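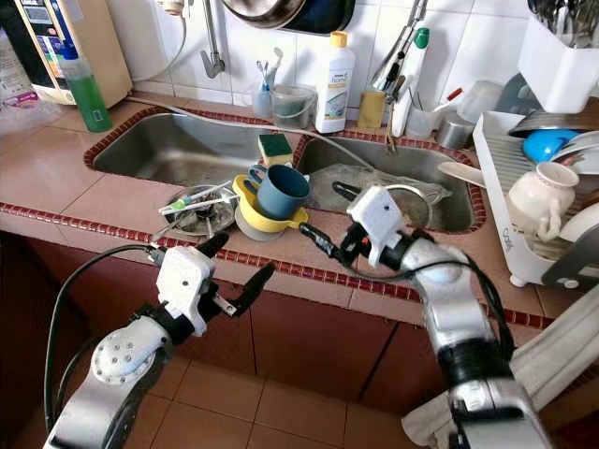

From: Nayara Godoy
To: Bovville Striders list
Date: 24 September 2025
Subject: Re: [striders] Lantern Run – start time and the hill

Hi everybody,

Thanks so much to Etelka for getting this going, and to all of you who wrote to me off the list (I promise I'm getting through them, but my inbox is a little wild this week). I've left her message in below so the newer folks can follow along.

Etelka Kozma wrote:
> Hello Striders,
> Now that we have the permit for the Lantern Run in December,
> can we please settle two things before the flyer goes to the
> printer? First, is it a 6:30 or a 7 p.m. start? I have heard
> both. Second, are we really going up Gotell Hill again? I love
> that hill, but I walked it last year behind a family with a
> double stroller and I felt for them. The road along Amin Creek
> would be flatter and just as pretty with the lanterns out.
> Also, who has the big coffee urn?
> Etelka

So, the start time first. It's 7 p.m., and you can tell anyone who asks. The 6:30 that some of you saw came from my own draft, where I had the warm-up down as the start, and I'm sorry about that. The warm-up with music will still be at 6:30 in the school parking lot, and I do hope you'll come for it, even if you're only there to clap your mittens together and say hello to people you haven't seen all fall.

Now the hill. I went back and forth on this one, and I ran both routes last week to be fair to everybody. Etelka is right that the creek road is lovely. It's also very dark past the second bridge, and the shoulder gets narrow there, and I didn't like it one bit with cars coming the other way. What I'd like to suggest is that we go out on Gotell Road as before but turn left at Rorkine Street, just before the steep part, and come back through the park. It comes out at 7 kilometers, a touch longer than last year, and the only real climb is the little one by the tennis courts. Walkers and strollers can cut straight across the park and still finish under the lanterns with everyone else. If you have strong feelings in favor of the old hill (and I know a few of you do!), please write back soon, as the flyer can't wait much longer.

We have 87 people signed up already, which made me so happy when I saw it – last year at this time I think it was mostly my cousins. The permit covers us up to 400 runners and walkers together, so do pass the word along at work and at school, and to that neighbor who always says they're going to start running again.

We still need people for the water table and for the corner at Rorkine Street. The corner is an easy job, but it's a cold one, so bring a thermos and a friend. Bright vests are in the blue tub at my house and I'll bring them along that night.

And yes, Etelka, I have the urn. It needs a new cord, so if anyone has a spare urn we could borrow, I'd sleep better.

Hugs to all, and see you out on the road,
Nayara

P.S. Somebody left a gray fleece headband on my porch after the last group run. It's clean and it's hanging by my door whenever you want to stop by.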